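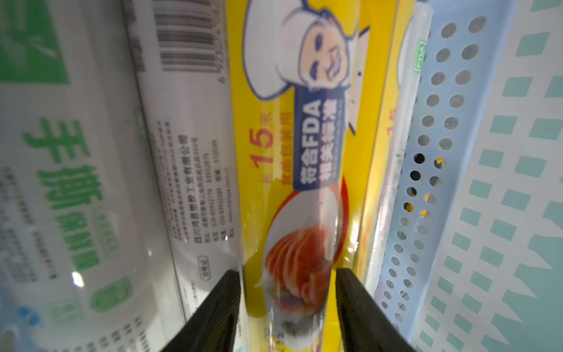

Cling film in a yellow 15-meter box.

How to Freeze Bread Dough in Portions

Freezing dough in small pieces lets you bake two or three rolls at a time without mixing a fresh batch. The method below works for plain white dough, whole wheat dough and most pizza dough. Very wet doughs are harder to wrap and are better baked first and frozen as bread.

What you need

A batch of dough made with about 500 grams of flour
A baking sheet that fits flat in your freezer
Parchment paper
Cling film
Freezer bags with a zip
A marker and tape

Step 1. Mix and knead

Make the dough as your recipe says, but use slightly more yeast than usual. A quarter teaspoon extra is enough for this amount of flour. Some of the yeast dies in the freezer and the extra makes up for it. Use cool water. Knead until the dough is smooth and stretches without tearing right away.

Step 2. Rest, but don't let it double

Cover the bowl and leave it on the counter until the dough has just started to puff. In a warm kitchen this can be quick, so check it early. Dough that has fully risen before freezing tends to come out flat and sour.

Step 3. Divide

Turn the dough out and cut it with a scraper or a knife. For dinner rolls I weigh each piece at 50 grams. Pizza pieces can be much bigger, depending on your pan. Shape each piece into a tight ball with the seam underneath.

Step 4. Freeze on the sheet

Line the baking sheet with parchment and set the balls on it with a finger's width between them. Lay a sheet of film loosely over the top. Freeze until they are hard all the way through. Small rolls take up to 3 hours, larger balls longer.

Step 5. Wrap

Take the sheet out and work fast. Tear the film into squares before you start. Set a ball in the middle of a square, fold the sides over, and press the film against the dough to push the air out. If the film won't hold, turn the ball over so its weight rests on the fold. Put the wrapped balls in a freezer bag, squeeze it flat and close it.

Write the type of dough and the month on the tape. Mine currently says "wheat, September." Use the dough within 2 months. It is still safe after that, but the rise gets weaker.

Step 6. Thaw and bake

Unwrap the balls while they are frozen and put them on a greased pan. Cover the pan and leave it in the refrigerator overnight, then move it to the counter until the dough looks puffy and a light poke springs back slowly. Bake at the temperature in your recipe.

If the rolls come out dense, they probably needed longer on the counter. A dry skin on the dough means air got in under the wrap. Brush it with a little water and keep the pan covered while it rises. Don't refreeze thawed dough.

Yuk-lan Yang wrote in to say that she skips the single wraps for pizza dough and uses a small oiled tub for each ball. That works too, if you have the freezer space.

42 shares | 3 comments
Contact | Copyright Plellavgate Kitchen | Back to top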